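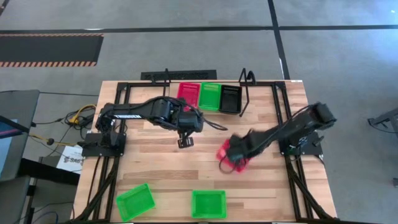 **How often should plastic storage bins be washed?**

Twice a year is enough for bins that hold dry things such as screws, string or pegs. Bins used for food, garden bits or anything oily want doing once a month.

## Washing

Tip everything out onto newspaper first. Tap the bin upside down over the dustbin to shift the dust in the corners, then wash it in warm water with a squirt of washing-up liquid. An old toothbrush gets along the rim and under the lip. Leave it upside down on a rack overnight.

Don't put thin plastic bins in the dishwasher. I lost 4 that way, all from the same set, and they never sat flat again.

For sticky label marks, rub in a little cooking oil, leave it ten minutes and wipe off. Wash the bin again afterwards or the next label will slide about.

## Choosing colours

Give each colour one job and keep to it. Mine are:

- red for things to mend
- green for things that are sorted and ready to go back in the cupboard
- black for scrap and offcuts

If you have more bins of one colour than another, use that colour for the job that fills up fastest. Small dark screws are hard to see in a black bin, so keep those in a light one.

## Setting out on a worktop

Measure the depth of the worktop before you buy. Ours is 600 mm, and a row of bins at the back still leaves room to work in front. Open bins are better than lidded ones while you are sorting. Put the lids on when you've finished, if you have them.

Bins slide on a bare wooden top. A strip of rubber shelf liner under the back row stops it. Cut it slightly smaller than the bins so it doesn't collect crumbs.

## Looking after the wood

Wipe a butcher-block top along the strips with a cloth that is barely damp, and dry it straight away. Never stand a wet bin on it. Water gets trapped under the base and leaves a grey ring, which then has to be sanded out. Use fine paper, go with the grain, and oil the patch the same day.

I oil ours every November. Two thin coats, a day apart, wiped off after twenty minutes. Lay the oily cloths flat outdoors to dry before throwing them away, as they can catch fire if left in a heap.

## Labels

Masking tape and a pencil will do. Stick the label on the short side if the bins stand in a row on a shelf, and on the long side if they go in a drawer.

Tarun Grewal, 2/19/18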